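4. Comparing finger pads on the hand-held grippers

This section is for users who have finished the set-up of both hand-held grippers (section 3) and want to decide which finger pads to use for their recordings. You need one gripper of each type, the Jiltari and the Bremik, with their cameras connected to the Clundance recorder.

4.1 Before you start

1. Charge both grippers until the status light stays on.
2. Clean the finger pads with a dry cloth. Do not use alcohol on textured pads. It makes the surface hard after some weeks.
3. Open and close each gripper 22 times by hand. New springs are stiff in the beginning and the first values are not useful.
4. In the recorder menu, choose Compare, then New test. Enter a name for the test without spaces.

Note: If the recorder shows only one camera, unplug both cables, wait 7 seconds and connect them again, one after the other.

4.2 Mounting the pads

1. Hold the gripper open and push the locking pin out from the back side.
2. Slide the old pad off toward the tip.
3. Slide the new pad on until you hear a click. The raised rim must point to the outside on both fingers.
4. Tighten the small screw by hand only.

CAUTION: Keep your own fingers out of the gap when you release the handle. The spring closes fast.

4.3 Running the test

1. Choose three small objects of different shape. A light cup, a marker pen and a folded cloth are a good beginning.
2. Stand beside the table with free space for both elbows.
3. Press Record and wait for the short tone.
4. Show the marker cube of the second gripper to the camera for a moment, so that the two recordings can be aligned later.
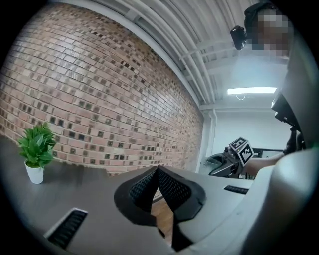
5. Pick up each object, lift it to the height of your chest, and put it back in the same place. Move slowly. Fast turns of the wrist make the tracking unstable.
6. Press Stop, change the gripper and repeat with the same objects in the same order.

Note: Very wide lenses bend straight lines near the border of the picture. This is normal and is corrected during export. Do not try to correct it by moving the lens ring.

4.4 Reading the results

The recorder saves one folder for each test. Open the file summary.txt and compare the line "slip" for both grippers. In our own trial Villads Þórarinsdóttir recorded 248 grasps, and the textured pads were better with smooth objects. With cloth we found no clear difference, and for this work we still use the flat pads, which are easier to clean.

Replace the pads after nearly 2000 grasps, or earlier if the pattern looks worn. For the export to the Trevor format, see section 6.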